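Capítulo 8
El rediseño de un sitio web que ya funciona

Objetivos del capítulo

Al terminar este capítulo, el lector podrá distinguir entre un rediseño visual y una reconstrucción, preparar el inventario de contenidos de un sitio existente, planificar las redirecciones y fijar con el cliente el orden de publicación.

Términos clave: inventario de contenidos, redirección permanente, plantilla, entorno de pruebas, congelación de contenidos, migración.

8.1 El segundo encargo

La mayoría de los manuales de diseño web parten de una página en blanco. En la práctica profesional, una parte considerable de los encargos llega de clientes que ya tienen un sitio, lo usan a diario y reciben pedidos a través de él. El diseñador hereda textos, direcciones, fotografías, formularios y costumbres. También hereda visitantes que saben dónde está cada cosa y que se quejarán si la cambian de lugar.

A lo largo del capítulo seguiremos el caso de Geradik, una tienda de artículos para el hogar con sede en Clarport. Su primer sitio se construyó como catálogo, sin venta en línea. Los clientes consultaban los productos y llamaban por teléfono. Cuando la empresa pidió un sitio nuevo, el catálogo tenía 407 páginas, repartidas en 30 categorías, y buena parte de ellas no se había revisado desde su publicación.
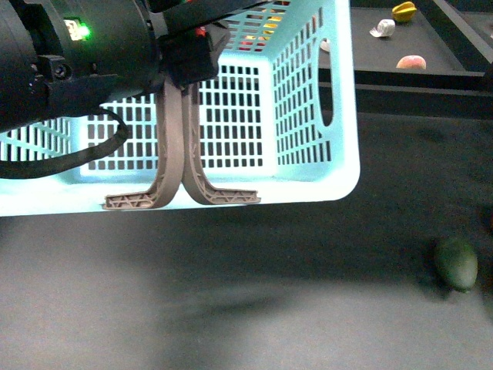

Cesta de plástico perforado
Un brazo robótico la sostiene en alto sobre una superficie gris oscura

El encargo inicial de Geradik cabía en una frase: querían «lo mismo, pero más moderno y que se vea bien en el teléfono». Un encargo así no permite calcular un presupuesto. Antes de abrir el programa de diseño hay que averiguar qué significa «lo mismo». Para la responsable de ventas significaba conservar las categorías. Para el almacén, que las referencias de producto no cambiaran. El gerente pensaba en el color de la cabecera.

Conviene recoger estas respuestas por separado y por escrito. En una reunión conjunta, la conversación suele irse hacia el aspecto de la portada, que es la parte del sitio que todos recuerdan, y las páginas interiores quedan sin discutir.

8.2 Rediseño visual y reconstrucción

Llamamos rediseño visual al trabajo que modifica las plantillas y las hojas de estilo y deja intactos el gestor de contenidos, la estructura y las direcciones de las páginas. Llamamos reconstrucción al trabajo que sustituye también alguno de esos elementos. La diferencia afecta al plazo, al precio y al riesgo, y debe constar en el contrato.

El caso de Geradik empezó como rediseño visual y pasó a reconstrucción en cuanto se añadió el carrito de compra. El gestor antiguo guardaba el precio dentro del texto descriptivo de cada producto, mezclado con las medidas y las instrucciones de lavado. Para vender en línea, el precio tenía que ocupar un campo propio. Hubo que extraerlo página por página, y esa tarea no figuraba en el primer presupuesto.

El segundo caso del capítulo, el taller de encuadernación Değirmenci, muestra la situación contraria. El cliente pedía una tienda completa, pero vendía por encargo y ninguno de sus productos tenía precio fijo. Bastó con un formulario de consulta bien planteado y unas plantillas adaptables. El nombre del taller planteó además un problema menor que trataremos en el apartado 8.5: la letra «ğ» no existía en la tipografía elegida para los titulares, y el navegador la sustituía por la de otra familia.

8.3 El inventario de contenidos

El inventario es una tabla con una fila por página. Como mínimo debe recoger la dirección actual, el título, la fecha de la última modificación, la persona que responde del contenido y la decisión tomada: conservar, reescribir, fusionar o retirar. La columna de la decisión la rellena el cliente. El diseñador puede proponer, pero no le corresponde decidir si un producto sigue a la venta.

Toda página que se fusione o se retire necesita una dirección de destino. Enviar todas las direcciones antiguas a la portada es un error frecuente: quien llega desde un enlace guardado espera encontrar el producto, o al menos su categoría.

Mientras se completa el inventario, el sitio antiguo sigue recibiendo cambios. Por eso se acuerda una fecha de congelación, a partir de la cual solo se admiten correcciones urgentes, que se anotan para repetirlas en el sitio nuevo. En Geradik se fijó el 10 de mayo. El lanzamiento se dejó para agosto, el mes con menos consultas.

Actividad previa

Elija un sitio pequeño que conozca bien y prepare el inventario de 8 de sus páginas. Anote qué decisiones podría tomar sin consultar al propietario y cuáles no. Guarde la tabla, que volverá a utilizarse en el apartado 8.4 para redactar el plan de redirecciones.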